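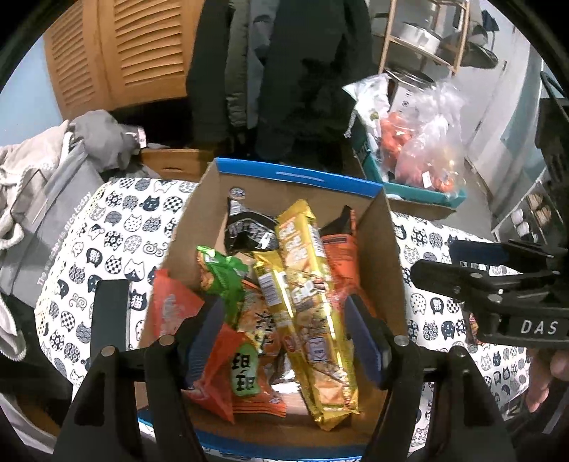

Snack packets standing upright in an open cardboard box.

Put the snacks in one box and leave it open on the table. I have argued for this in my own home for 5 years, and I still think the snack cupboard is a bad idea.

A cupboard hides things. Packets slide to the back, a second bag gets bought, and in April you find the first one, out of date. When packets stand on end in a box, you can see the top of each one and pull out what you want.

My neighbor Estrella Rosales disagrees. She says food left in sight gets eaten faster, and she is right about that. I don't see the harm. It was bought to be eaten, and when the box is empty we wait for the next shopping trip.

She also says a cardboard box looks untidy next to a nice tablecloth. Maybe so. She paid for 2 lidded bins last year – they hold less than my box does, and she has to open both to find the crackers.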